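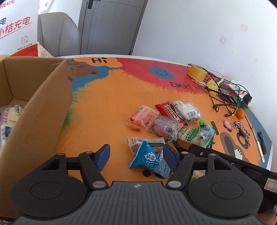 4. Table clearing with mixed small items

Clearing a table comes up in nearly every list of chores that people say they would hand to a machine, and it is often treated as solved. We do not think it is. The tests in Section 3 used rigid objects of known shape, and all three policies did well on them. In this section we look at the harder and more ordinary case, where the table holds a pile of packaged snacks together with things that should be left alone.

4.1 Task and setup

The task is stated in one line: put the snacks in the box and leave everything else where it is. A typical layout is shown in Figure 4. The packets lie in a pile near the middle of the table, an open cardboard box stands to the left, and the other belongings are toward the right, among them a roll of yellow tape, a power strip on a wire stand, keys, a pen and a mandarin. The tabletop is painted with cartoon figures and lettering in strong colors. We kept it because homes and small shops do not have plain gray tables, and a method that needs one is of little use there.

Figure 4. Table clearing at the start of a grasp. The two blue fingertips are open around a blue triangular packet beside the pile.

Demonstrations were collected by hand with the two-finger gripper described in Section 2. Ívar Nørgaard and Rhydian Ruddock recorded 1,392 single grasps between them at the Wollton site, most of them in November. Items were reshuffled by hand between runs, and packets that had torn were replaced. The robot trials were then run on a Steso arm at Drorham, using the same fingertips.

4.2 Results

We ran 115 full trials with the Kratochvíl policy, which was the strongest of the three in Section 3. A trial counted as a success only if every snack ended up in the box and nothing else had been picked up or knocked off the table. By that measure the policy finished fewer than half of the trials. Single grasps went much better than full trials, as one would expect when one bad grasp is enough to fail the whole run.

Packets lying apart from the pile were rarely a problem. The fingers close across the narrow side, the film wrinkles, and the packet comes up. Inside the pile the same motion often caught the edge of a second packet. The policy then lifted both and dropped one on the way to the box, usually on the table but now and then on the floor. It did not look for a dropped item unless the item was still in view of the wrist camera.

Clear wrappers were the worst of the packaging types. Their outline is hard to separate from the printing behind them, and on a painted table the policy sometimes closed on bare surface next to the wrapper. In 6 trials it tried to pick up part of the painted design itself, pressing the fingertips against the tabletop until the force limit stopped the arm.

The other common error was one of category. The mandarin was put in the box more often than any other item meant to stay. This is partly our doing - a mandarin can fairly be called a snack, and the two people who gave demonstrations had not agreed on it until the second day. We left the early recordings in the training set and report the error as it stands. Keys were picked up in 2 trials. Loose cables were never grasped on purpose, but the arm brushed against them when it approached from the right.

4.3 Comparison with a person

For reference, Ruddock cleared the same layouts using the hand-held gripper, with no other help. He made no category errors once the rule was fixed, and he was several times faster than the arm. He also did things the policy never did. He pushed the pile apart before reaching into it, and he slid flat packets to the table edge to get a finger underneath. Both moves are possible with this hardware, so the gap on this task cannot be put down to the fingers alone.

Speed matters less than it may seem, as an owner can leave the room while the arm works. Leaving the room is only sensible, though, if the keys will still be on the table afterward. At the error rates measured here we would not run the policy unattended. Section 5 repeats the trials with a pushing step added before each grasp.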